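What the robots did to my job (so far)

I've been putting off writing this one because every time I sit down to do it, something changes at work and half of what I wanted to say goes stale. But three of you asked in the comments on the sourdough post, of all places, so okay. Robots. Let's go.

Quick background for anyone new: I spent 7 years on the floor at Clilow, which is a company that cleans and resets furnished rentals. You know the kind of place, you stay for a week, you leave, and somebody has four hours to put every pan back in the cupboard and find the remote before the next family shows up. I was that somebody. I was fast, too! I could do a two-bedroom alone in under three hours if the last guests hadn't cooked fish.

Then last November the company signed up with an outfit called Parard to try two-armed robots for the kitchen and living room part of the job. We had a meeting in the break room, there were donuts, and Birsen Kahraman (our operations lead, and the reason I never quit during the bad summer) told us straight out that she didn't know yet what it would mean for hours. I appreciated that. I also ate two donuts out of pure nerves.

What I pictured was a truck pulling up and robots rolling out of it. What we got was months of computer work. Before anything with arms goes near a client's home, the tasks get tried in simulated rooms, over and over: pick up the dish, carry it past the couch, set it down somewhere sensible, don't scrape the furniture. They needed people who knew the work to look at those runs and say what was wrong with them. Four of us put our names in. I got one of the spots and so did Lejla Delić, who trained me on my very first day and still folds a fitted sheet better than any human I've met.

So now three days out of five I sit at a desk with a big monitor and a bad chair. I go through 400 short runs a week, more or less the way a teacher goes through homework. Good, good, bad grip, good, why would you put it there, good. 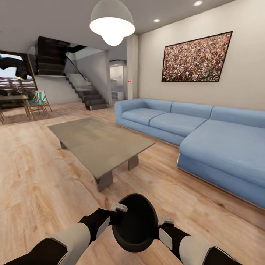 The first few weeks I was terrible at it. I knew when something was off but I couldn't say why, and "I wouldn't do it like that" isn't a thing you can type in the box. The engineers were patient about it – more patient than I'd have been – and kept asking me what I'd do with my own hands. Well, I'd never thought about it! I had to go home and carry my own dishes around the apartment, talking out loud, while my husband pretended to watch TV.

Here's one that took forever to get across. When you clear up a room you didn't mess up yourself, you look inside everything before you tip it. Always. A bowl that looks empty from the doorway has got an inch of cold soup in it, or somebody's earrings. Lejla and I do it without thinking. The early runs just swung things around any old way, and on a screen there's no soup, so the score came back perfect. We made a stink about it for two weeks and finally got it added as a rule. I'm weirdly proud of that one. We call it the soup rule, and it's in the official document under that name.

Okay, but the part you asked about, which is jobs. There were 29 of us on the cleaning crews when this started. There are 26 now. Two left for reasons that had nothing to do with it (a baby, and a move to be near a sister) and one left because of it. He said he didn't want to spend his last years before retirement teaching his replacement, and I didn't have a good answer for him. I still don't. None of those three positions got filled, and I notice that, and so does everybody else.

On the other side of things, I make a bit more per hour than I did, my knees have stopped clicking, and I get home before dark. I also miss the work more than I thought I would. I miss opening the windows in a stuffy place and having it smell right by the time I lock up. I miss being on my feet, which I can't believe I'm typing. My back hurts in a new spot now, higher up, from the chair. I asked for a better one and it's supposedly on order from Ernar, where I guess they carve them by hand one at a time.

There's some awkwardness with the crews, too. A couple of people went a little quiet around me after I moved to the desk, like I'd switched teams. Birsen set it up so Lejla and I still do two regular cleaning days a week, partly so our judgment stays sharp, and I think that has helped more than any meeting did. It's hard to stay mad at someone who's scrubbing the other half of the tub.

What I want – and I've said this to management, so I'm not telling tales – is for the desk spots to rotate. Some 18 people on the crews have said they'd give it a try if there was training. Right now it's the same four of us, and we all have our habits. I put pans away with the handles to the left. Turns out (sorry) most people don't! Somebody else should get a say before a whole fleet of machines inherits my kitchen opinions.

The first real-world tryout is supposed to happen in a rental over on Tomić Street, a place I've cleaned probably more than any other. I asked if I could be there and they said yes, so I'll be standing in the corner trying not to grab anything. I'll write it up if they let me.

In the meantime, the sourdough question from Marge's-friend-in-the-comments: yes, you can leave it in the fridge overnight, just take it out before you make your coffee.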